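Wultholm Workshop Releases Build Files for Midau Hand-Held Gripper

DROLLVILLE, April – The Wultholm shared workshop has released the full build files for Midau, a two-finger hand-held gripper with a wide-angle camera. The tool records how a person picks up and moves everyday objects, and the recordings are used to train a robot arm with matching fingers. The release covers printed part files, a bolt list, wiring notes and the calibration routine.

Midau was designed by Ragnvald Sjögren, a workshop member, and built on the shared benches at Wultholm. Each finger block is drilled with a grid of screw holes so that pads can be swapped without taking the tool apart. The current pads are ridged and set at an inward slant. Earlier flat pads lost their hold on smooth plastic containers during lifting and were dropped from the parts list.

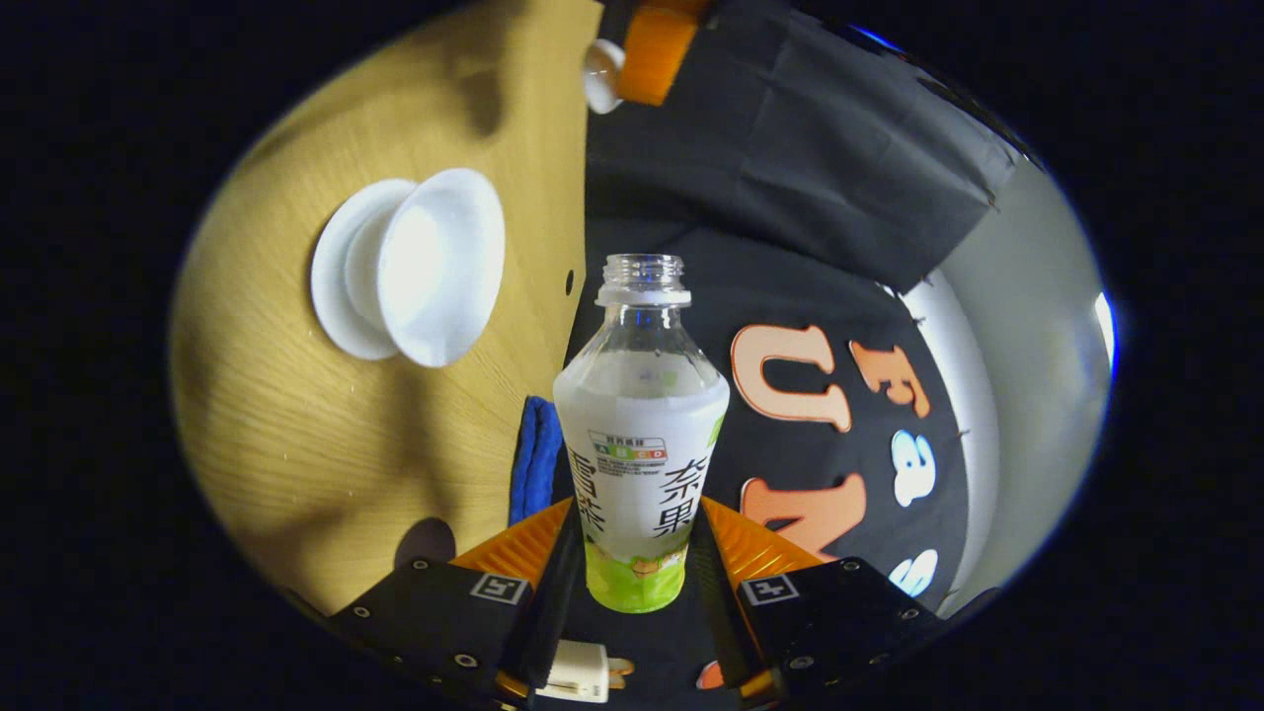
Midau holding an uncapped plastic bottle between its orange finger pads. Each finger carries a square black-and-white marker.

Finger opening is read from the two markers, one per finger. The software finds both in the camera view and computes the distance between them, so no position sensor is fitted in the hand. Calibration takes 10 open-and-close cycles and should be repeated after any pad change.

"The first version had an encoder and a cable that failed at the strain relief every few weeks," said Sjögren. "Markers cost a sheet of paper. The trade-off is lighting – glare on one marker and you lose the width reading until it clears."

The workshop has logged 2209 recordings with the tool to date. Of these, 2000 are included with the release and the remainder are held back for testing. Bottles, cups and folded cloth make up most of the set.

Söderlund, a parts supplier in Drollville, will cut a first batch of 100 hardware kits. Kits do not include the camera or the printed parts. Builders will need access to a printer and a basic soldering station.

Build files are available on request from the Wultholm front desk.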